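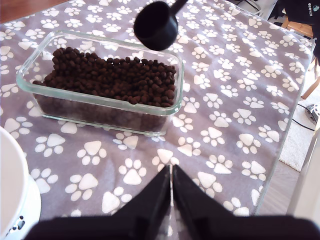 Distach is our scooping method for two-arm robots, and we're awfully fond of it! It learns from 36 demonstrations of moving dry kibble with an ordinary scoop.

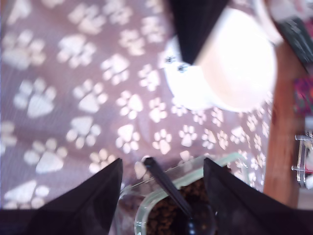
Wajid Tarar wrote that he'd like it to handle rice next.
The Harnargate release comes with 2 trained policies and our training notes (long ones, sorry).
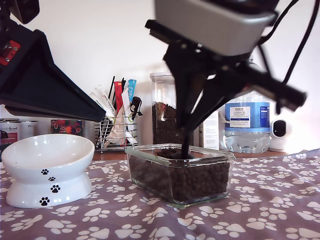

Yousafzai asked for slower arm speeds, and those are now a setting.

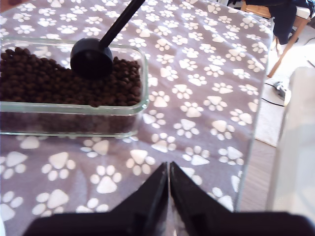

How long does training take?
Plan on 8 hours on one graphics card.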